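Karnlow wrist-view grasp set: read this before you cite it

Maintained by Beatriz Leitão and Bartosz Bednarek. Last revised in December.

What it is

Karnlow holds 1768 short pick attempts recorded from a camera at the wrist, split across 7 surfaces. It was collected to test one claim from our earlier Jernivari report: that a policy trained on plain table tops carries over to busy ones with no extra data. We no longer think the report showed that.

What went wrong the first time

The Jernivari test split had 200 attempts, nearly all on plain grey or white tops. The few patterned ones were easy — matt, evenly lit, with large objects. A good score there says very little. Karnlow puts the veined stone and printed cloth into the test split on purpose, and keeps small printed containers in both splits.

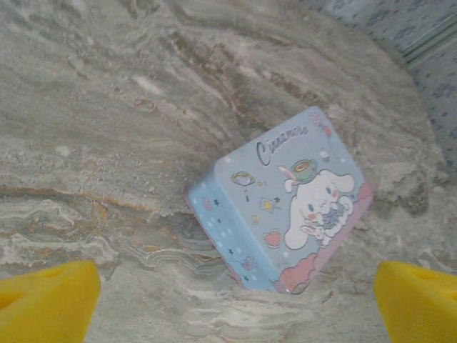 Wrist view before contact: Cinnamoroll tin on veined marble, yellow fingers open either side.

Stone like this is where we trust our own labels least. The box outlines were drawn by one person and checked by another, but the checker could see the first outline, so agreement between the two is worth less than it sounds. Redoing 330 of them blind is on the list and has not been done.

Known problems

The success flag comes from finger position alone. A tin held by one corner counts the same as a tin held squarely. Please don't report it as "grasp quality".

Lighting was not controlled. Surface and lighting are therefore mixed up, and any ranking of surfaces from this set should be read with that in mind.

The Skumusmont baseline was tuned by us, on our own training split. Treat its numbers as a starting point — someone with no stake in the result should run it again.

Splits

Use the McAlister split file. The older random split leaks: the same object on the same surface turns up on both sides.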